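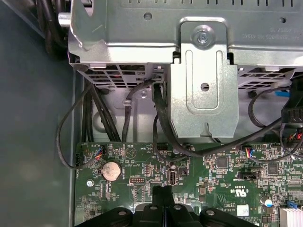 ## 4강. 현관과 복도의 풍수

지난 강의의 나침반 측정에 이어 현관을 다룬다. 교재는 82쪽부터이고, 평면도는 지난주에 나눠 준 Dokthorpe 주택 도면을 그대로 쓴다.

### 1. 현관의 역할

풍수에서 현관은 기(氣)가 집으로 들어오는 입구, 곧 '기구(氣口)'로 본다. 양택 이론에서는 대문, 안방, 부엌을 세 가지 중심(양택삼요)으로 두고, 그중 대문의 방위를 먼저 정한다. 아파트에서는 공동 출입구와 세대 현관문 중 무엇을 대문으로 볼지 유파마다 의견이 갈린다. 이 수업에서는 세대 현관문을 기준으로 한다.

### 2. 방위 재기

- 현관 안쪽에 서서 바깥을 향해 잰다.
- 철제 문에서 한 걸음 이상 떨어진다. 문에 붙이면 바늘이 틀어진다.
- 세 번 재어 값이 서로 크게 다르면 자리를 옮겨 다시 잰다.
- 도면의 현관은 337도로 나온다. 24산으로는 임(壬)과 해(亥)의 경계에 가까우므로 과제에는 두 경우를 모두 적는다.

### 3. 배치 원칙

**거울.** 문과 정면으로 마주 보는 거울은 피한다. 들어온 기를 되돌려 보낸다고 해석한다. 옆벽에 거는 것은 대체로 허용한다.

**신발.** 바닥에 꺼내 놓는 신발은 식구 수를 넘기지 않는다. 신발장은 천장까지 올리지 않는 쪽을 권하는 책이 많다. Drollance 사례집에는 높이 160cm 신발장을 쓴 집이 나오는데, 위쪽 벽을 비워 두고 조명을 하나 달았다.

**조명.** 어두운 현관은 음기가 고인다고 본다. 창이 없으면 따뜻한 색의 등을 쓴다. 센서등만 있는 집은 작은 등을 따로 두기도 한다.

**복도.** 현관에서 베란다 창까지 일직선으로 뚫린 구조는 기가 머물지 못하는 형태로 친다. 중문, 발, 키 큰 화분으로 흐름을 꺾는다. 도면의 복도가 여기에 해당한다.

### 4. 유파별 차이

형세파는 문 앞의 계단, 기둥, 모서리를 먼저 보고 이기파는 방위와 거주자의 본명괘를 먼저 본다. 읽기 자료 중 Vlček 주택 편은 형세, Bruline 아파트 편은 이기 쪽에 가깝다. 같은 현관을 두고 결론이 다르게 나올 수 있으니 보고서에 어느 쪽을 따랐는지 밝힌다.

### 과제

1. 자기 집 현관의 방위를 재고 세 번의 값을 모두 적는다.
2. 현관에서 보이는 것을 평면도에 표시한다.
3. 고칠 점 두 가지를 골라 근거가 된 유파와 함께 쓴다.

A4 한 장, 다음 수업 시작 전까지 제출. 다음 시간은 부엌이며, 물과 불의 자리를 다룬 장을 읽어 올 것.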